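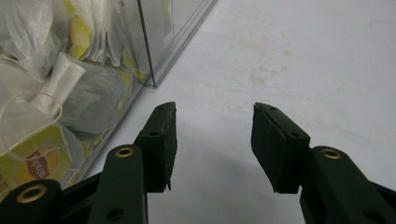
I started Mosteck because I couldn't get a decent cup of tea at work, and if that sounds like a silly reason to start a business, well, you haven't tasted what came out of the machine at my old office. We look after tea and coffee points for small workplaces in Fakside and the villages round it. That means the tea, the milk, the mugs if you want them, and somebody turning up regularly to put it all straight again. My favourite bit is still the tea box. I like a clear one, so you can see at a glance what's in there, and I like it properly full, with the pyramid bags jostling up against the strings and tags and a good old yellow Lipton label showing through the side for the people who don't want anything fancy (my dad would be one of those).

I'm Teresa Daly, by the way. I did the first rounds on my own in a very small car, with the biscuits on the passenger seat. Then Úna Breathnach joined me, and she's the one you'll probably meet, as she does most of the visits now and I'm more often at the unit shouting at the label printer. Úna used to run the café at Drulton and she knows more about descaling a kettle than anyone I've ever met!

We now look after 42 kitchens. Some of them are proper kitchens with a dishwasher and a table, and some are a shelf at the end of a corridor. We don't mind which. The smallest has two people in it and the biggest has 50, and the one with two gets through more peppermint than you would believe.

On a normal visit we tip everything out of the tea box, wipe it, throw away the empty wrappers people have put back in (you know who you are), and fill it up again. We wipe down the worktop as well. White tops are lovely but they do show every drip, and tea marks are stubborn little things once they've dried on. A bit of bicarb on a damp cloth and some patience usually does it — please don't go at them with a scourer before we get there.

Prices went up a little on August 1, 2021, the first change in six years, and the new list is on the Russo Lane noticeboard as well as on our prices page. There's no long contract. Give us a month's notice if you want to stop, and tell us if you've gone off the lemon and ginger.

If you'd like us to come and look at your kitchen, ring the unit in the morning or fill in the form and one of us will pop round — it'll be Úna if you're on the Drulton side, me if you're not. We'll bring our own milk.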